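Skolavora Events Talks Speakers Slides Contact

Talks > Automation track > Speaker notes

The night the gripper wouldn't let go
Notes for Bezawit Gashaw, Oct 28, 2021

Say hi. Water on the left. Ask who's ever had a robot crush something (wait for hands, there are always a few!).

Okay, so I run the picking cell at Prornon, and I'm going to tell you about a fault that I looked straight at for 2 weeks and didn't see. We had an arm taking fruit out of a basket and putting it down on a counter, over and over, a nice boring job. It did 590 picks without a complaint. Then on pick 591 it closed on an apple, the controller said "grip OK," and the fingers just kept squeezing.

Pause. Let them picture it.

The arm didn't stop. The force limit was set, I'd set it myself, and I would've sworn on my grandmother's coffee pot that it worked. What I hadn't done was check what happens when the force reading goes stale. The sensor cable had a tired connector, and when it dropped out for a moment the software held on to the last good number it had. The last good number was low. So as far as the robot knew it was barely touching the thing, and it went on closing. 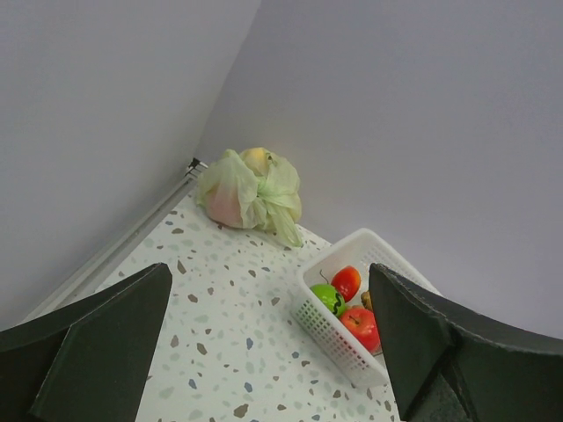 Lensa Tsegaye asked me afterwards why the stop button hadn't been the first thing I reached for, and she wasn't being mean about it. She said if the person who wrote the limits stands there reading the log while the fingers close, then the limits aren't what's keeping anyone safe. I didn't have a good answer. I was curious, I wanted to see the number change, and my hand was on the keyboard.

(Slow down here. I always rush this part.)

So what did we change? The reading carries a time stamp now, and if it's older than 4 control cycles the fingers open and the arm holds still. We argued over opening versus freezing, by the way. Opening drops the fruit, freezing could leave somebody's thumb in there, and once you say it out loud like that the argument's pretty short. The connector got swapped and the cable has a proper clamp. And the stop button moved next to the keyboard, where my hand was!

Then we pulled the cable on purpose, 212 times, at every point in the pick we could think of. Bring up the Fikre log if there's time, skip it if they look sleepy.

Ask: what does your machine do with an old number? Take questions. The Covska people will want to know about the second arm, tell them it got the same fix in January.

Contact | Copyright Skolavora | Back to top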